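Search this site Search Go

Standards > Shared Robot Work > Tabletop Handling > Frequently asked questions

Tabletop Handling Rules: Frequently Asked Questions

These answers concern the Nornden rules for tabletop handling with a single robot arm. They apply to trials on real equipment and to trials run in simulation. Last revised Mar 25, 2019.

Who must follow the rules?

Any group that submits results to the Nornden register must follow them. This includes the partner laboratories at Kulell and Ugwu, and any visiting group that uses the Jellska simulation rooms. Groups that do not submit results may use the rules as guidance.

Do the rules replace a risk assessment?

No. The rules deal with how a trial is set up, run and reported. The safety of staff working near a moving arm remains the duty of the host site, and the site's own risk assessment must be in place before an arm is powered.

Which objects may be placed on the table?

Everyday items of the kind found in an office or a kitchen are allowed. Glass, blades and open liquids are not. Every object must be entered on the object sheet before the trial, including those the arm is not meant to touch. An object may not be added or removed once the trial has begun.

How should the gripper approach a small object?

For a pen, marker or similar item lying flat, the gripper should come down from above with its fingers open. It should pause over the object before closing. The fingers must not be used to push the object into a better position unless the task sheet allows it. Approach speed in the last part of the descent must not exceed the limit on the task sheet, which may be set at up to 200 millimetres per second.

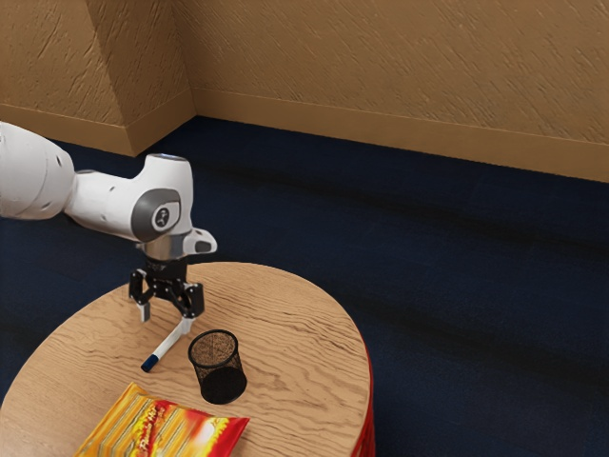
Figure 1. Gripper open above a marker, with a pencil cup and a snack bag also on the table (simulation).

Must other objects be kept clear of the working area?

A clear table is required only for Grade A trials. In Grade B trials other objects may stay within reach, but the planned path must avoid them. If the arm or gripper touches an object that is not part of the task, the contact is to be recorded even where the object does not move.

How many attempts make up a trial?

A trial consists of 5 attempts with the same starting layout. All attempts must be reported. A group may stop a trial early on safety grounds, in which case the remaining attempts are entered as "not run".

Are simulated results treated in the same way as real ones?

They are held in a separate part of the register. At the February review it contained 497 trials, of which 313 were simulated. Simulated and real results may appear in the same report but may not be added together to give one success rate.

What must be stated about a simulated trial?

The report must give the software version, the friction values used for the fingers and the table top, and the way in which starting positions were chosen. Any picture taken from a simulation must be marked as such in its caption.

How may a group ask for an exception?

Requests should be made in writing to the Nornden standards office before the trial takes place. Exceptions are not granted after results have been submitted.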